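Fitted sheet keeps pinging off the corners

Oddale
Hello all, I do hope somebody can help as I am getting rather fed up. We treated ourselves to a new mattress in April, a lovely deep one, 31 cm from top to bottom, and not one of my old fitted sheets will stay on it. They go on all right with a bit of a wrestle, but by the middle of the night the corner by my pillow has let go and I wake up on bare mattress. I have tried safety pins (never again!). Do I need to buy all new bedding, or is there a trick to it?

Geltdale
Oh, you have my sympathy, we had years of this. Look on the packet for the depth, as "standard" sheets are often meant for something a good deal thinner than yours. You want "extra deep", with elastic all the way round and not only at the corners. Do two opposite corners first, diagonally, then the other two, and tuck plenty underneath before you smooth the top. I also wash mine at 40 and keep them out of a hot dryer, which is murder on elastic.

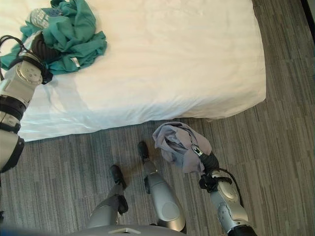 Ottó Barta reckons the diagonal business makes no difference at all, and that you should just get those clip-on straps that go under the mattress. He has had his for ages, and they were cheap.

Pavthorpe
use a flat sheet and do hospital corners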